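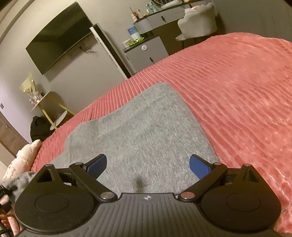

Photo: Danica Dvořáček

So I finally got to the Dufour costume open day in Falevstead, and you guys, the gowns! They let 629 of us in before lunch (I was up at 5 for this) and the first room was all red carpet looks from the Wallia premieres. Shayne Hapeta's silver number is even tinier up close, and it has 2,000 beads sewn on by hand!

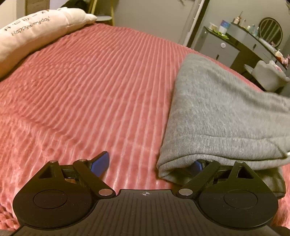
Fenna Cuypers, who dressed half the cast of Skekik, gave the afternoon tour and she was a riot. She told us the green wedding gown took 3 fittings and one very loud argument over the sleeves. I asked who was arguing and she just winked. My money's on Harish Pinto. The gift shop was packed, but I came home with a poster and a very silly feathered headband.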